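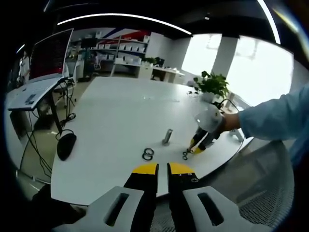
## Which ring goes on the metal cylinder, and does it need grease?

Posted by **mistberg_basement**, Saturday, July 3, 2021

I've got a short metal cylinder that came out of a garden pump, plus a bunch of black O-rings that came in a Bulirik repair kit. The two bigger ones look the same to me when I stack them. The small ones must go somewhere else. The leaflet says to "select the appropriate ring," and that's all it says.

The guy at the store told me any ring that fits over the metal is fine, and then tried to sell me a tube of Kosex grease. I don't buy either part of that. Is there a real way to pick the right one, and is the grease needed or just a way to get more money out of me?

---

**Pärn** wrote:

"Any ring that fits" is bad advice, so you were right to doubt it. Almost any ring will go over a short cylinder if you pull hard enough. A stretched ring gets thinner, and then it may not fill the groove.

Don't trust your eyes on the two bigger ones either. Stacking tells you very little, because one can be a hair thicker and still look like a twin. Lay them flat and measure the thickness of the rubber with calipers, in a few spots. Then measure the groove, if there is one. I can't see one on that cylinder, and it may be that the groove is in the part it slides into. Check there before you force anything.

Also wipe the table down first. Mine always has crumbs of something on it, and one bit of grit under a ring is enough for a slow drip.

As for grease, a thin film does help the ring slide on without twisting. It has to be a kind that's safe for the rubber. Petroleum jelly can swell some rubbers, and I'd want to see what the Kosex tube says before paying for it.

---

**leaky_since_may** wrote:

I never use grease, 17 pumps and no problems. Just wet it.

---

**user2262** wrote:

Wetting it is okay for a garden pump, though I'd like to know how many of those 17 got checked a year later.

I'd add that repair kits often cover several models – so don't assume every ring has a home in yours. I had 3 left over from my last one and spent an evening looking for where they went. If you still have the old ring, measure the thickness of that too, but only as a rough guide. Old rubber goes flat.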